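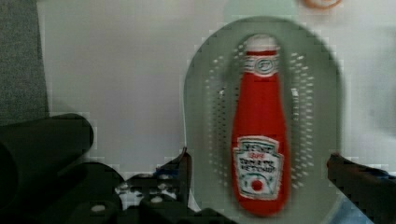 Small red bottle on the oval tray.

Section 9: Waking up the engine after winter lay-up

I've owned my Rakham 30 long enough to do this half asleep, and I still print these steps and tape them up by the helm. They're for the single diesel with the Edolik raw water pump. If yours has the older pump, the order is the same but the cover screws are on the other side.

1. Close the seacock and check that the battery switch is off.

2. Take the cover off the pump and fit the new impeller. Bend the vanes the way the shaft turns, and put a little of the supplied grease on them (dish soap works too!).

3. Clean the raw water strainer and look hard at the gasket. I got 432 hours out of my last one, and I was pushing it.

4. Swap both fuel filters, then bleed the system at the top screw until you see no more bubbles.

5. Check oil, coolant and belt tension. The belt is Sarunach part 106.

6. Open the seacock. Do this before you touch the key – I mean it.

7. Battery switch on, throttle in neutral, start her up and go look at the exhaust. You want water spitting out within a few seconds.

CAUTION: No water at the exhaust? Shut down right away and go back to step 2. Never crank for long with the seacock open, or you can fill the muffler and flood the engine.

Note: Let her idle until she's warm before you go up to 3000 rpm, and then only in open water with a load on. I check the hose clamps again when I get back to the dock – one always wants another quarter turn.

Updated November 2024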